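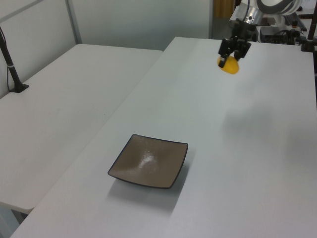
Speckled glaze, dark rim: a small square dish on one of the long white worktables.

The little square dish is back. Flurier, the tableware studio on the top floor of the old Okafor building, will put 1,000 of them on sale in June, and anyone who missed the first batch now has a real chance of getting one.

It's a modest thing to get excited about, but people around town have been excited about it for months. The dish is shallow, with corners that tip up a little and a brownish-gray glaze with a faint speckle. A thin line of dark blue-black runs around the rim. Put it on a pale table and the rim looks drawn on with a pen.

Usha Menon, who designed it, wanted one dish that could handle olives, a tea bag, house keys or half a lemon without looking as if it belonged to any of them. Her first sketches were round. She kept them on the wall for most of the winter before giving up on them.

"Round ones slide away from you when you stack them in a cupboard," Menon said. "Then I made a square one with flat edges and it looked like a bathroom tile! Lifting the corners fixed it. I made a tray of those in one afternoon and didn't want to stop."

The glaze took longer. Sigrun Lundgren mixes all of Flurier's glazes, and she went through four versions of this one. The first came out much too green, she said, and the second was a lovely color that crawled back from the corners in the kiln. The third was fine, which she found annoying. The fourth is the one on the dish, and she is plainly delighted with it.

"I love how it catches a light overhead," Lundgren said. "You get this one bright spot right in the middle, and then the gray goes soft and quiet around it. I've eaten toast off it just to look at it."

The rim is painted before the second firing. Lundgren and Ebere Ogundipe do that part by hand, with the dish on a turntable, and yes, a square is harder to band than a circle. Ogundipe has worked out a way of doing two sides, resting the brush, and doing the other two. She said the line is a bit thicker on her dishes than on Lundgren's, and that regular customers have started asking which is which. (The initials on the bottom will tell you.)

The first batch, 30 dishes in all, went to Nondeck, the kitchen shop on the corner by the post office, where Declan Bunting set them in the window next to the butter knives. They sold out before lunch. Bunting said he still gets calls.

"A man came in for a can opener and left with a can opener and two dishes," he said. "Then his sister came in. Then her neighbor. I should have kept one for myself, and I didn't, and I'm still mad about it."

The price stays where it was, at $16. Nondeck will carry most of the new run, and the rest will be sold from the studio itself. Flurier is also making a small stack of the same dish with no rim color, which Menon likes and Lundgren does not. Those will be studio only.

Alongside the dish comes a first look at what might be next. Menon has been sketching a longer, narrower plate with the same lifted corners, wide enough for a row of lemon slices or a few cookies, and there is a lidded butter dish that she calls "a maybe." Neither has a glaze yet. Lundgren would like to try something in yellow. Menon would like her to try it on something small.

The studio has been picking up fans outside town too. Yakubu Osagie runs Plusach, a breakfast place across the river, and he has ordered the square dish for every table. He plans to use it for jam in the mornings and for salt flakes at lunch, and he has already been over twice to see how the order was coming along.

"My customers pick things up and turn them over to see who made them," Osagie said. "I do it myself. You hold that dish and your thumb goes right to the corner. I can't wait to see them all out on a busy morning."

The dishes can go in the dishwasher. They should stay out of the oven, since the corners don't care for it, and Lundgren suggests a soft cloth for tea stains. Nondeck is taking names at the counter for people who want a set held back, and the studio will have its door open every afternoon in June until the shelves are bare. Take the stairs on the left side of the building; the elevator stops one floor short.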